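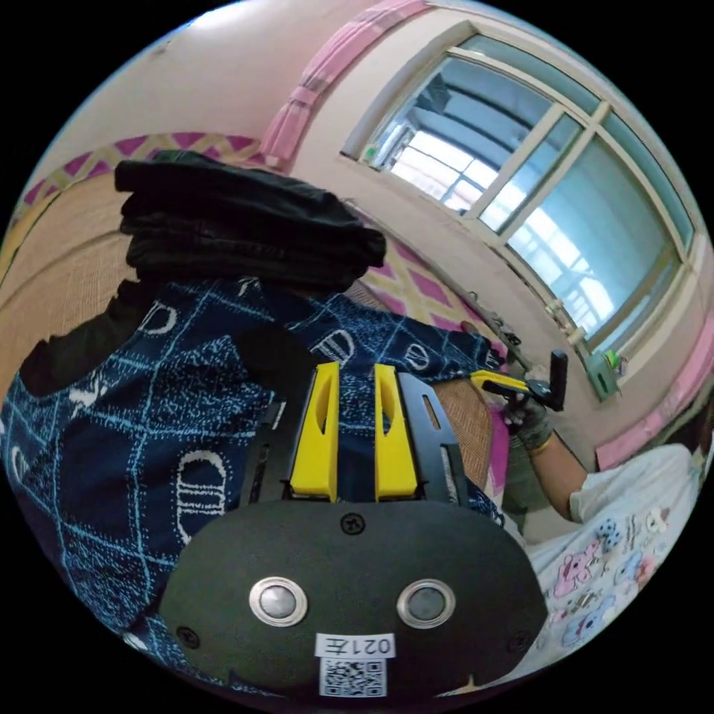 March, pair 021, left/right timing fault

Started as a replay problem. Mathis ran a folding episode from pair 021 on the two bench arms yesterday afternoon and the left arm closed late. The right arm had already started its pull, so the cloth went tight with only one side properly held, then the left fingers came down on the hem and the right wrist hit its force limit. Both arms stopped. No damage that we can find. One finger pad on the right arm has a crease in it and I have swapped it.

First guess was the left gripper motor on the bench, because we had trouble with it in the winter. Ran the open/close test 2 times at full speed and it was fine. Then replayed an episode from a different pair, same garment type, and both arms closed together. So it's in the recording.

Shahnaz pulled the raw logs for 021 out of Perivora and lined up the finger tap at the start of each take. At the first take of a session the left and right agree to within one video sample. By the last take of that same session the left is behind by 487 ms. It grows steadily, no jumps, which looks like clock drift on the left unit and not dropped data.

The two units are supposed to resync every time a take starts. The right one does. The left one asks for a resync, gets an answer, and throws the answer away if it comes in while the recorder is still writing out the previous take. With short tabletop takes there's enough of a pause that we never saw it. Clothes are slower to record and the files are bigger, so the write is nearly always still going when the next take starts.

Left unit went onto the Marikar build in February. Right unit is still on the old one. We updated one side to try it out and then forgot that it had gone out with the set. My mistake, I should have put a note on it.

How much is affected: 021 has 1,099 takes uploaded from the clothes work. 878 of them were made after the left unit was updated. The earlier ones I spot checked and they line up. Not all of the 878 are bad, the first take of any session should be fine, but treat the lot as bad until they've been through the check.

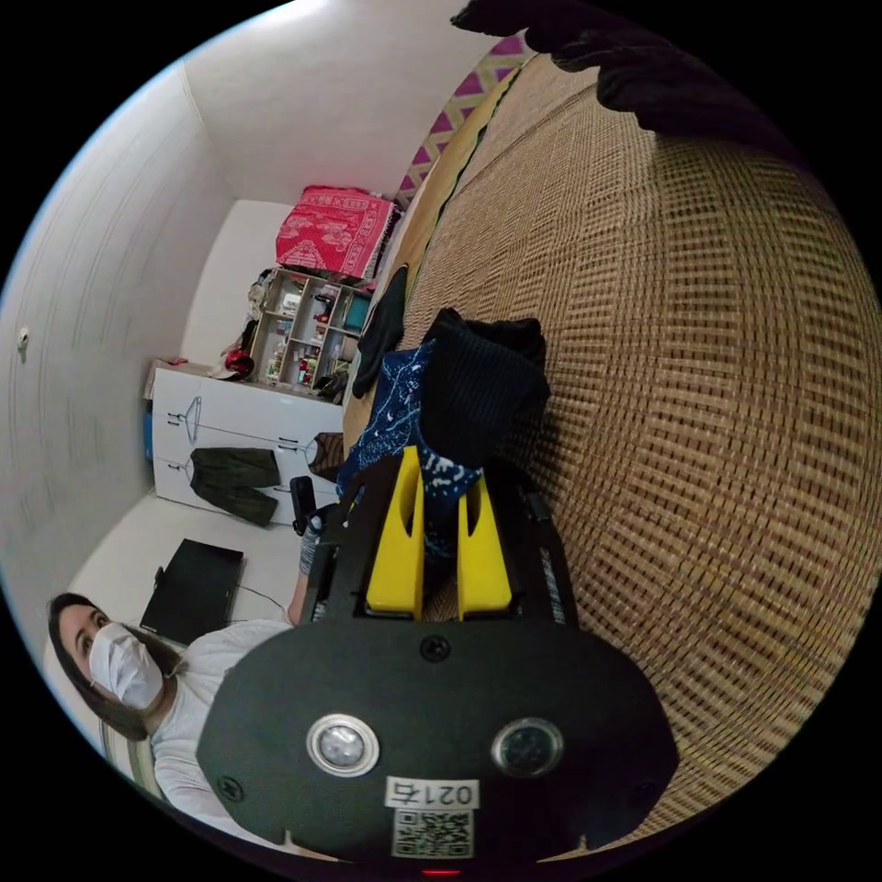
Can they be saved? For most of them I think so. The tap at the start gives one fixed point, and if there's a tap at the end as well we can work out the offset for the whole take and shift the left stream. Operators were asked for an end tap but it gets skipped when the hands are full of fabric. Shahnaz tried matching finger closings to the video instead and got close on trousers and towels. Knit things are harder, dark ones especially, as you can't tell when the cloth starts to move. Those may have to be dropped.

Safety side. The arms stopped the way they should, but Mathis was standing inside the tape when it happened, reaching for the cloth. He says he was well clear of the wrist. Still, a replay should not have been running with someone in there. The gate switch was bypassed from the camera calibration last week and had not been put back. It's back now, and I checked that it stops both arms.

Done today:
- 021 left back on the old build, tap test over a long session shows no drift
- gate switch restored and tested
- the 878 takes flagged in Perivora, held out of the Plutametti training set
- Level now refuses to replay an episode if the two sides are on different builds

Still open:
- have Level compare the start and end taps, and reject a take over a set offset. Shahnaz wants it tight, I want it loose enough that we don't lose everything. Settle this with Mathis.
- look at the other pairs for mixed builds. I have only checked the ones on our shelf.
- tell Marikar about the thrown-away answer. I have the log section saved, need to write it up.
- force limit on the right wrist tripped later than I expected from the trace. Could be filtering. Want to repeat it with a rag and a spring scale before anyone runs two-arm cloth replays again.

No two-arm replays until that last one is done. Single arm is OK with the gate closed.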